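Community Pantry Meals: Progress Report to the Lirnby Fund, May

The Eltard kitchen supplied 300 tomato pasta bakes this quarter, meeting the agreed target. Two recipes were revised to reduce salt, and the lentil version is now the more requested of the pair.

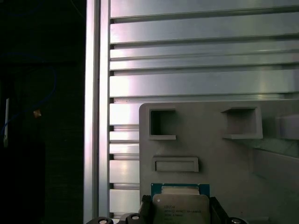

Upright post and horizontal aluminium slats

Supply of tinned tomatoes from Varela remains steady. Flavour trials of four herb blends continue.

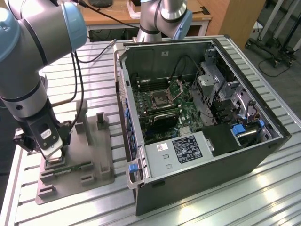
Portion labelling has moved to a single allergen panel, printed in colour. Staff asked for a lid label as small as the white one on the gripper's black housing, and a plain white stock has been ordered. Delivery is expected before the next report.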